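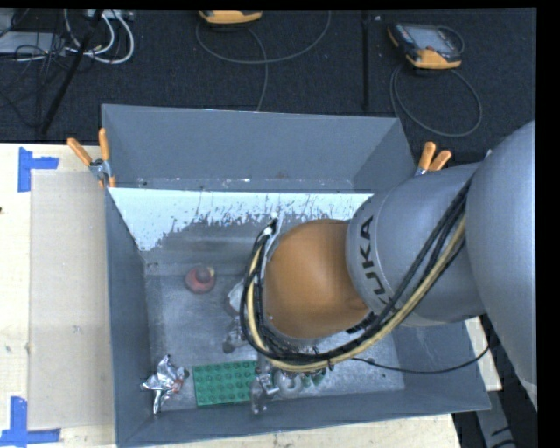
August, 7.40 am

Dye bench – madder on wool, second go. Sornwood fleece, the mid-grey, scoured last night and left in the laundry tub. Still smells like a wet dog but the grease is gone.

Mordant: alum at 15% weight of fibre, no cream of tartar this time. Renata reckons the tartar is what pushed the last lot to orange. We'll see. Held it 3 hours, let it cool in the pot.

Madder soaked overnight in tap water. Should have used rainwater, tank was low. Chalk added, half a teaspoon, didn't weigh it (I know).

Bath up slowly. Want it under 65 the whole way, browns come out above that. Old hotplate overshoots so had to stand there with the thermometer and turn it off and on like an idiot. Got to 68 once, pulled the lid, came back down quick enough I think.

10.15 – colour good. Brick leaning red, much closer to the Tomaszewski swatch than anything from July. Skeins 1 and 2 even. Skein 3 has a pale band where the tie was too tight. Retie all of them looser, figure eights, cotton not acrylic.

11.30 – out, drained, not rinsed yet. Renata Sobczak wants one dunked in the iron pot for a comparison. Fine but she uses her own bucket, last time iron got into everythign and the yellows went olive for a month.

Exhaust bath kept, lid on, labelled. Over 19 litres so it's in the two drums by the door. Please don't tip it – should still give a decent coral.

To do
– wash test on skein 2, 40 degrees, the Tonum soap not the supermarket stuff
– light test, half covered, north window
– order more alum, we're down to the bottom of the tub
– ask the Arkuvon people if their madder is this year's crop or last, bag doesnt say
– new thermometer??

Skein 3 might do for the sampler if I cut round the band. Leave it on the rack for now.

Reading time: 2 min
Print this entry | E-mail this entry

Recent entries
Weld, and why it went green
Scouring notes, grey fleece
Walnut husks – freezer stock
Indigo vat, still sulking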